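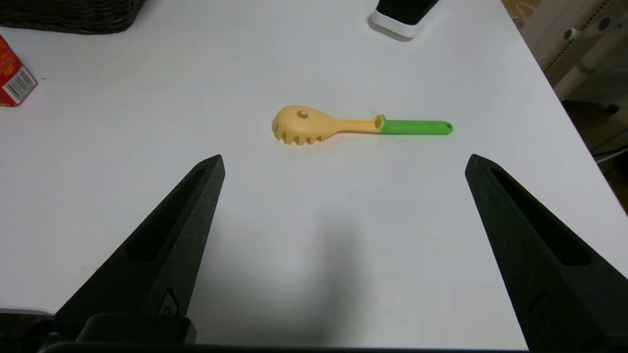 Start with something you don't mind dropping. My first month of teaching the arm I used proper crockery, and I'd like those bowls back please. Now it's plastic kitchen things all the way: spoons, spatulas, the pasta server. Light, cheap, and they survive a tumble.

A few readers asked for my tips on showing an arm a kitchen job by remote control, so I've gathered up what I've scribbled on the back of the Hamadia manual since May. (The Hamadia is my practice arm. A friend has a Senero and says most of it carries over, apart from the bit about the grip lever.)

Clear the middle of the table. You can leave a box or a basket towards the back if you like, I usually do, but keep the bit you're working in free. I've knocked more things over reaching across than I have picking up.

Open the fingers wide before you go down. Wider than feels sensible! Beginners creep in with the fingers half shut and then nudge the spoon halfway to the wall. Come in from above, stop just short, have a look, then carry on.

Grip the handle near the middle of its length. With a pasta server the head is bulky and wants to swing round, so I go a touch towards the head end. If it tips when you lift, put it down again and shift your grip a little. Don't try to rescue it in the air.

Turn the thing between goes. This was my biggest mistake. I did 20 lovely pick-ups with the handle pointing the same way every time, and the arm was hopeless the moment I swapped it round. These days I turn the utensil after every 3 goes and slide it along a bit as well. Head left, head right, slantwise, whatever.

Go slower than you would by hand, but don't dither. If you hover for ages deciding, the arm learns to hover too – mine used to hang over the spoons like a wasp at a picnic. I practise the move once without recording, then do it for real.

Bin the bad ones straight away. I used to tell myself I'd sort them later and never did. If I've fumbled, I delete it before I touch the lever again. Nearly 100 decent goes at one simple job did more for me than a great heap of messy ones.

Wipe the fingertips. Kitchen plastic often has a film of grease on it even when it's been washed, and the grip gets slippy. A damp cloth, then a dry one. I bought some Zarkia wipes for this and they left a smell, so back to the cloth.

Stop after half an hour. My hands get sloppy and I start snatching. Tea, a stretch, then another 6 goes if I'm in the mood.

Next time I'll have a go at drawers. The Dreßler handles in my kitchen are horribly thin, so wish me luck with those.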